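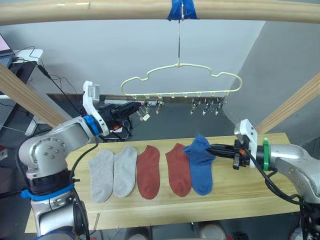 The sock bench at Pletdale, with the clip hanger still to fill.

Hi, I'm Sabina Ševčík and I run the finishing room at Pletdale, the laundry and linen service on Dunne Street in Plosthorpe. I'm looking for 2 people to join us in September as bench operators. You'd be working next to the robot arms, and no, you don't need to know a thing about robots to apply.

A bit about how the job has changed. When I started here, small items meant standing at a table all shift, matching socks and clipping them up one after another. My wrists still remember it! Last year we put in our first two-armed bench, and these days the arms take on a share of the socks while a person keeps an eye on things, lays out the next batch and sorts out whatever gets dropped or twisted. A thin ankle sock is a surprisingly tricky thing for a gripper to pick up by the cuff, so there's plenty of sorting out.

What you'd do on a normal shift:
Lay out items on the table and take full hangers away.
Watch the arms and pause the bench when a pick goes wrong.
Write down what happened in the log (a sentence or two is fine, spelling optional).
Spend the rest of your time on hand finishing - delicates, repairs, anything with buttons.

I want to be upfront about the part people ask me in the break room. Hours did move around when the bench came in. Two of our folders switched to the front counter and one went to deliveries, all by their own choice, and I kept everyone's pay where it was. The work is easier on the hands now, but it asks for more attention, and some folks miss being able to daydream. If you like a steady rhythm with your headphones in, you may find it annoying. You can't wear headphones at the bench.

Training is paid and takes place on site with Matúš Šindelář, our bench lead. He spent years on the pressing line before he took this on, and he's very patient with questions (I asked most of them already). Shifts start at 7 a.m. or 1 p.m., and we try to let people stick with the one they prefer. You'll be on your feet a lot, but there are stools.

Experience in a laundry, a warehouse or a kitchen is a plus. So is having raised kids who lose socks.

To apply, drop a short note at the front counter or call the shop and ask for extension 290. Tell me what you've done before and which shift suits you - no cover letter please. I'll invite you over for an hour at the bench so you can see if you like it before either of us decides anything.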